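Subject: Re: [allotments] Mixed crates for the autumn swap

From: Vilho Manninen
To: allotments list

Ovidiu Gavrilă wrote on Tuesday evening:

> Hello everyone. Following the talk at the Fistby site I'd like us to
> try Plelis on the shared compost bays before the winter. You sprinkle
> it between layers and the heap is meant to be ready in 19 days instead
> of months. They do a tub for the whole site at 142, delivered. I have
> read the leaflet twice and the results look very good. If we order in
> November we get the spring tub at half price. Who is in?
>
> Ovidiu

Ovidiu, I don't want to be the one who pours cold water on every idea, but I have read the leaflet as well and I came away with less than you did.

Ready for what? The leaflet says "ready" four or five times and never says what they mean by it. If it means dark and crumbly, I would like to know what went in. Grass clippings and kitchen peelings in July will go down quickly with no help from anybody. Our bays in November are mostly bean stalks, cabbage stumps and wet leaves, and half of it has not been chopped. I can't find a word about cold weather anywhere in the thing.

Then there is the trial. They had three heaps with the powder. How many without? It doesn't say. If there was no plain heap next to them, turned on the same days and kept just as damp, then all we have learnt is that compost heaps rot.

Eetu Ahonen will remember the Gravex business. We put that on the middle bay, turned it every weekend because the packet said to, and everyone was delighted. The year after we turned it just as often with nothing added and I could not tell the difference. I still have almost a full bag in my shed if anybody wants it.

I also don't care for the half-price offer. If the stuff works we will want it in spring at the full price, and if it doesn't I don't want it at half.

What I would agree to is one small tub, if they sell one. Fill two bays on the same day from the same pile, powder in one only, both covered, both turned by the same person. Tapio Saarinen has a long thermometer and might lend it. Yaroslav Fedoruk could judge them at the end without being told which is which. If the treated bay is plainly better I'll pay my share of the big tub and say so on this list.

And could people please keep plastic plant labels out of the bays. No powder will shift those.

Vilho

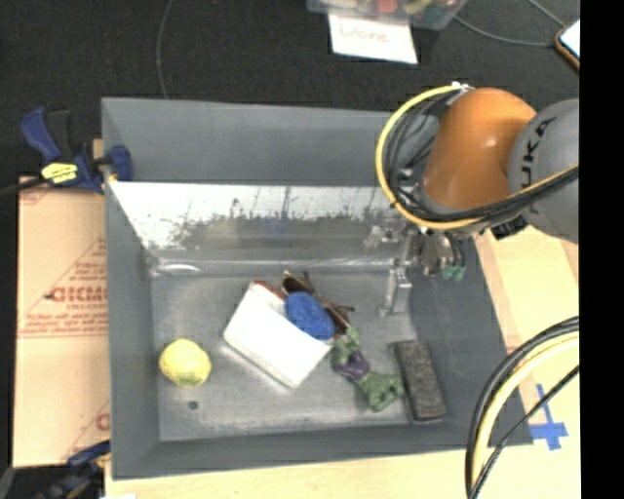
PS. The lid on the left-hand bay has blown off again. I've put a slab on it for now, but the hinge needs a longer screw if someone has one.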